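Teleoperating the socket work, part two

Last month I wrote up the memory module task. Since then the demonstrations have moved to the middle of the board, where tolerances are tighter and my habits as an operator show up in the data much more clearly.

The setup hasn't changed much. The target is an old Dell tower on its side on the slatted table, side panel off. I drive the arm from a leader device at the next desk. Each episode starts from a home pose above the case and ends when the gripper is back there. Anything that ends elsewhere gets thrown out, including the ones where the work itself went fine.

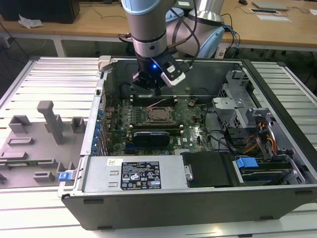
Logging runs through Navard, the recorder Qistina Ginting wrote after we gave up on keeping separate scripts in sync. It stores joint positions, gripper opening and camera streams against a single clock. Her first version stamped frames when they were written to disk, and the resulting lag was large enough that a trained policy closed its fingers late on nearly every attempt. The current version stamps on arrival. I had to discard 18 episodes from before the fix.

Speed

I move too fast in free space and too slowly near contact. The policy learns both. With the first batch it would swing down over the board, then stall just above the retention lever, making small corrections that led nowhere. Those corrections were mine. I was waiting for my own depth perception to catch up, and the pauses were recorded as if they were part of the task.

Two changes helped. I capped the leader's velocity scaling at 55 percent, and I stopped looking at the workspace directly. I now drive from the same camera views the policy receives. If I can't judge the gap between finger and lever from those views, the policy has no basis for judging it either.
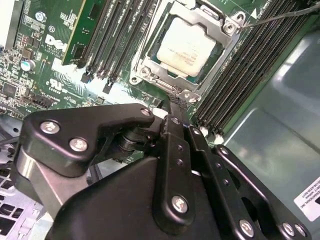
The wrist view does most of the work in the last part of the approach. The fixed view is good for getting over the socket and poor for anything finer, partly on account of the gripper hiding what it is about to touch. Sepehr Rostami suggested dropping the fixed view entirely below a certain height. I tried it on one training run. Approach got worse and contact stayed the same, so both views are back in.

Retries

I used to delete any episode with a missed lever. I now keep them if the recovery is clean: back off, realign, come down again. Out of 42 episodes in the October batch, three have a recovery in them. I suspect that's too few to matter. The plan is to start some episodes deliberately off to one side of the socket and record only the correction.

One warning for anyone doing the same with a leader arm. Backing off straight up is harder than it sounds. My wrist rotates slightly as I lift, and the follower rotates with it. I now lock the wrist joint in software for the retreat and release it once the fingers are clear of the board.

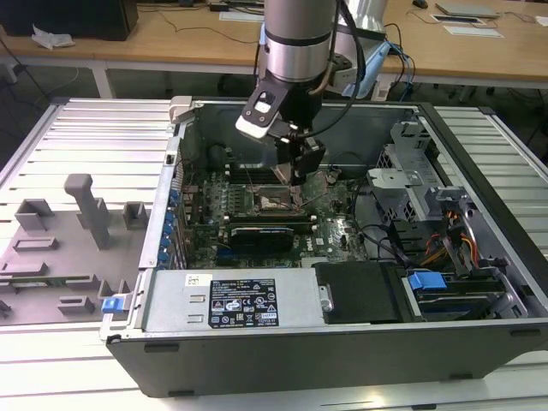 Open items

Gripper force is still not logged. Navard has a field for it, currently filled with zeros.

The start pose of the case needs more variation. I have been putting the tower back in nearly the same position every time, out of habit, and I expect the policy to depend on it.

Qistina wants episode notes typed in at recording time. I have been adding mine in the evening, and some of them are wrong.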